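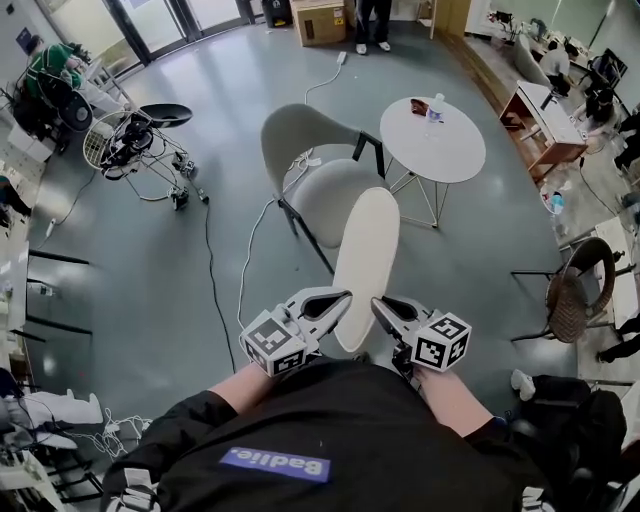
# Can a machine tidy a room yet? Report on our term project

## 1. Question

Our group wanted to know if a machine can do ordinary chores in a home or a small shop in a useful way. We did not build a new robot. We took chores which people do every day, and we asked how far the present methods can go with them. The project has the name Gimora, and it ran for one term, until October.

## 2. Method

We chose two chores. The first is to pick up a flat object and stand it on a shelf. The second is to clear a small table, with bottles and wrappers on it. Both look easy, and for a person they are.

For teaching, we used hand-held grippers with marker cubes. A person holds one in each hand and does the chore, and the movement is recorded. Later a policy is trained on these recordings and runs on the arm. We called our training program Halix. In total we collected 2,394 recordings, and we removed 347 of them, mostly where the markers were hidden behind the furniture or behind the other hand.

We did not clean the room specially for the work. Chairs, cables and bags stayed where they were, as a real home is also like this.

## 3. Results

Each chore was tried 40 times on the arm. The flat object was the better one. When it lay near the edge of the table, the arm took it well in most trials. When it lay in the middle, the fingers could not get under it, and the arm pushed it in front of itself until we stopped the trial.

Clearing the table was weaker than we hoped. Clear plastic bottles were the main problem — the arm often closed its fingers beside the bottle and then went to the bin with nothing. Wrappers were sometimes taken together with a corner of the table cloth.

Speed is another point. A person clears the table while talking with a friend. Our arm needed our full attention, with one hand near the stop button.

## 4. Discussion

We think the answer to our question is "partly". For a shop floor, where the same box comes to the same place, the method could be useful soon. For a home we are less sure. Two members of the group believe that more recordings will solve it. The others think that the fingers are the limit, and that softer pads should be tested first.

## 5. Further work

The next group will repeat the table chore in the Goel building, with other light and lower furniture. The recordings are stored on the Grokix drive, sorted by chore. The removed ones are in a separate folder and should not be used for training.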